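Saststead open day: notes on the garment handling demo
Forum: Manipulation and End Effectors

kedir_t
Posted Sep 13, 2019

Went to the Saststead open day and spent most of it at the garment folding session. Writing this up before I lose my notes.

The session used a hand-held two-finger gripper, so the operator does the folding and the data goes to whoever trains the policy afterward. Work surface was a bed with a printed bedspread on it, lots of red and cream squares. Test item was a black fleece garment. Prukia supplied the software side and Benjie Dimaculangan gave the talk. His figure for the current training set is 2,392 folds, of which 279 are on dark fabric.

The fingers are black angular frames with a triangular cutout near the base and blue ribbed pads on the inside faces.
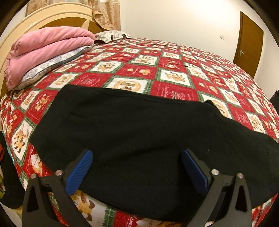
What I wanted to know was how the pads deal with a single layer of cloth lying flat. Benjie's answer was that the operator is told to start at a raised edge if there is one and to pinch a ridge if there isn't. He would not give a success rate for the second case. I asked twice.

Lighting was ordinary room lighting. No markers on the cloth.

rsarmiento
I was in the group after yours. The number I wrote down was 87 percent for first-attempt grasps, all fabrics. Did he say that to you?

kedir_t
He did, but it came from operators and I don't see what it says about the policy. A person holding the tool corrects the approach angle without thinking. I'd want the same number from an arm.

padilla_v
Disagree. The operator number is the ceiling for that finger geometry. If a person only gets 87 with those pads, the arm will not beat it, and now you know how much of the loss is hardware. That is useful.

kedir_t
It's a ceiling only if the operators were trying for first-attempt grasps. They were trying to finish the fold. Different instruction, different number.

padilla_v
Fair. Was the instruction sheet on display?

rsarmiento
It was on the handout, second page. "Complete the fold with as few regrasps as practical." So Kedir has a point, although I'd still take the figure as a rough guide.

abanez
Question from someone who couldn't go. Why a printed bedspread? We run the Pascual bench on plain gray felt and black cloth is hard enough to segment there.

rsarmiento
Benjie covered this in the Q&A. They want background variety in the training set. A black item on a busy print has a clean outline most of the way around. The trouble is inside the outline, where one black layer sits on another and there is very little contrast to find the fold with. Black item folded lengthwise, from the same session: 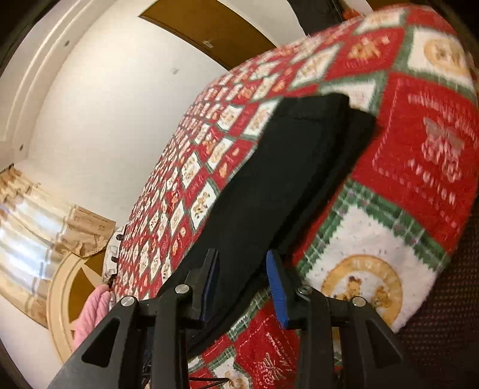 Folded black garment on the bear-print blanket, second layer showing along the right side.

abanez
OK, that's the case I meant. Depth would help with the layer edge.

rsarmiento
Maybe. The Jadis people tried depth on fleece last December and the step between layers was close to their sensor noise. They went back to color only.

padilla_v
They went back to color only because of the frame rate. I was on that project. Depth was fine on anything thicker than a T-shirt.

rsarmiento
That isn't what their talk said, but you were there and I wasn't.

kedir_t
One correction to my first post. The 279 is dark fabric of any kind, including navy. Black alone is fewer and Benjie didn't have the split with him. He said he would mail it to anyone who signed the sheet.

abanez
If you get it, please post it here. We have 810 folds on black from the Pascual bench — felt background only — and I'd like to compare regrasp counts.

kedir_t
Will do. Send me your fold definitions first. Theirs counts a lengthwise fold as one operation even when the operator does it in two grasps.

abanez
Ours counts that as two. I'll relabel before I send anything.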